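Soft fingers vs plain pads for clothing work, two weeks in
Forum > Grippers and end effectors

jarrah_o
Posted April 11, 2020

Hello all, and thank you to everyone who chipped in on my last thread, I did read every word even if I was slow to answer. I promised I'd come back once we'd had a proper go with the two sets of fingers, so please forgive the length of this.

We've been trying the Brivow hard pads against the softer Cendix ones, both on the same hand-held tool so the camera and the grip feel the same. The job is clothes: hang a garment up, take it down, move it along the rail. I did 86 goes with each set, same garments in the same order, and my arm is telling me all about it this evening.

The short version is that I like the soft ones a good deal more for cloth, and a bit less for hangers. The hard pads nip a lapel very neatly if you come in square, but if you come in at an angle they catch one layer and leave the lining behind. The soft ones wrap a little and forgive you. On the hook of a thin plastic hanger, though, the soft ones let it roll, and you end up with the thing turned sideways and have to start over.

Has anyone else found the same, or am I holding it wrong?

ihsuan_tam
Re: Soft fingers vs plain pads

Lovely write-up, Jarrah. We saw the rolling too, with a different make of finger. What helped us was gripping lower down, on the shoulder of the hanger where it's flatter, and leaving the hook alone altogether. It does mean your wrist has to go up higher to clear the rail, so check that your arm can reach that pose before you record a lot of it by hand! I didn't, and I lost most of a week.

Which camera lens are you on? If it's the very wide one, the rail bends so much near the rim that I'd want to know how your tracking copes.

leonidas_l
Re: Soft fingers vs plain pads

I'm going to disagree a little, in a friendly way. I don't think 86 goes by one person tells you much about the fingers. It tells you about Jarrah. By the second set you'd had all that practice on the first, so of course the second felt kinder. Which did you do first?

I've used plain pads on shirts and coats since last July and the missed lining mostly went away when I slowed down. Soft inserts wear, they pick up fluff, and then you're comparing new fingers with old ones and don't know it.

jarrah_o
Re: Soft fingers vs plain pads

Leonidas, that's a fair knock and I'll take it. Hard pads first, soft ones second, so yes, the soft ones had the benefit of my practice. I'll swap the order and get Abena to do a set as well, as she has much steadier hands than me.

I-hsuan, it is the very wide one. Tracking has been fine in the middle of the view and a bit jumpy near the rim, mostly when I turn quickly.

One more thing on the setup while I'm here. I've gone over to the black jacket for the harder runs, with the backdrop black as well, and it's a much sterner test than the pale shirts were.
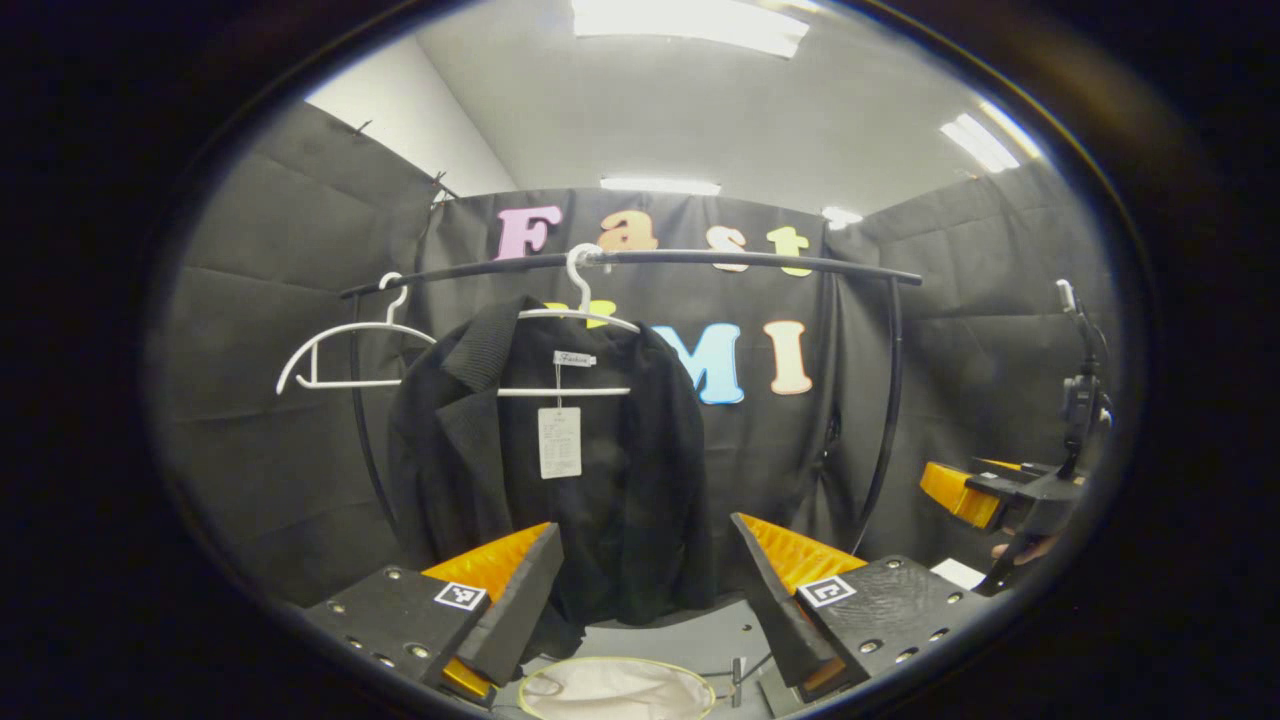 With the shirts I could judge the gap between the fingers by eye and close at the right moment nearly every time. With dark cloth I was closing early, feeling nothing, and having another try, and I'd be surprised if a policy trained on that didn't learn my dithering along with everything else. So I'm now throwing out any go with more than 2 tries at the grip, which feels wasteful but I think is right.

abena_akpalu
Re: Soft fingers vs plain pads

Steadier hands, he says! Happy to do a set. Could I put in a word for keeping some of the dithery ones, though? When we ran the arm at Ilia on nothing but clean goes it had no idea what to do after a missed grip, it just closed on air and carried on as if it had the sleeve. Maybe put them in a separate folder and train with and without.

leonidas_l
Re: Soft fingers vs plain pads

Agree with Abena on that. Keep them, label them. I still say hard pads will win once you've both done a fair run, and I'll happily eat my words if not.

prodromos_a
Re: Soft fingers vs plain pads

Sorry to wander in with a side question, but how are you fixing the soft inserts at the base? Mine work loose after 10 minutes or so of steady use and I'm getting tired of stopping to push them back in. I've tried a drop of glue but then of course you can't change them over.

jarrah_o
Re: Soft fingers vs plain pads

Prodromos, ours have held up so far, but I do give the screws a nip before each session, so maybe that's the difference. I'll have a proper look at the base when I swap them over for Abena's set and let you know what I find.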